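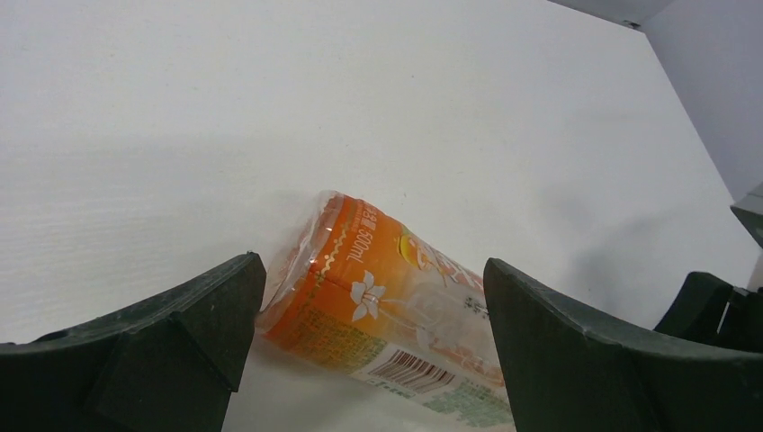 500ml bottle, orange label with a white flower on it

Bandden Residents' Board > House and Home > Rubbish and Recycling
Topic: Labels on or labels off??

marrowfat
Fri 21 February
Right, can we settle this please, as it's causing actual arguments in my house. Do you peel the labels off plastic bottles before they go in the recycling or not? I've always left them on. My other half has started standing at the sink with a bowl of warm water picking at them like stamps, and now the plughole is full of bits of soggy label and I'm the one fishing them out. The leaflet says "rinse and squash" and nothing else. I've read it twice, both sides.

tinlid
Labels on. They get chopped up and washed at the plant anyway, that's what the chap told us when we did the open day at Ivanyshyn in October. Lids on as well, he was very firm about the lids, they get lost in the machinery if they're loose.

ogwen_61
Sorry but no. Those full sleeve labels that wrap nearly the whole bottle are a different plastic from the bottle and the sorter reads the sleeve and chucks the lot. Paper ones fine, leave them. Sleeves off. It takes two seconds with a pair of scissors!

tinlid
Depends how old the sorter is though, doesn't it? The one we saw was new.

ogwen_61
And does all of ours go to the one you saw? Mine's on the east side round and I've been told it goes somewhere else entirely. I'd rather snip a sleeve than find out.

pudding_lane
I work in a shop (Plotidora, the one by the station, come and say hello) and we get all sorts in the fridge now, lovely imported teas and fizzy things, and some of the labels have a dotted line down the side so you can rip it off in one go. So SOMEBODY wants them off. Whether that's for our lot or for wherever it was bottled I couldn't tell you.

marrowfat
Oh great, so that's one each and a maybe. She's reading this over my shoulder and looking very pleased with herself.

While I've got you, next question, what is everyone keeping it all in? We've got no room for three separate tubs in the kitchen. I had a cardboard box by the back door but it went soft at the bottom and gave up on me one morning with 20 bottles in it, all over the step.

kettleon
We've got one decent-sized plastic bin for the lot and sort it outside. I know, I know, it's cheating, but we're a family of five and I can't be doing with three lids. What I would say is get something with a proper rim, so you can grip it when you're carrying it out, and go for a dark colour as pale ones look grubby in a week.
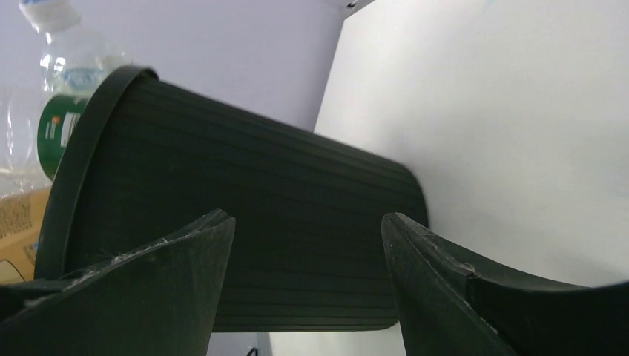
Also don't buy anything with a pedal. We've been through two and the hinge goes every time, and then you've got a bin with no lid that cost you three times what a plain one would. I give ours a squirt of Surex on a Sunday and a rinse with the hose and it's good as new. Well, good as it was.

ogwen_61
Agree on pedals. Don't agree on sorting outside, you say you will and then it's raining and in it all goes.

kettleon
That has happened, yes.

greyfinch
Long-time reader, don't post much. I put in a question to the council about the labels last year and got a reply 261 words long (I was cross enough to paste it into a word counter) which did not say yes or no. The nearest it came was that "residents may wish to remove excess packaging". So is a sleeve excess packaging? I peel mine if they come off easily and leave them if they don't.

pudding_lane
greyfinch that's what I do too.

tinlid
Still say on. But yes, squash them first, whatever else you do. My neighbour puts them in full of air with the cap tight and his bin's overflowing by Tuesday, then half of it ends up in my hedge.

marrowfat
We've agreed sleeves off, paper on, and whoever does the peeling cleans the plughole. I'm off to look at bins.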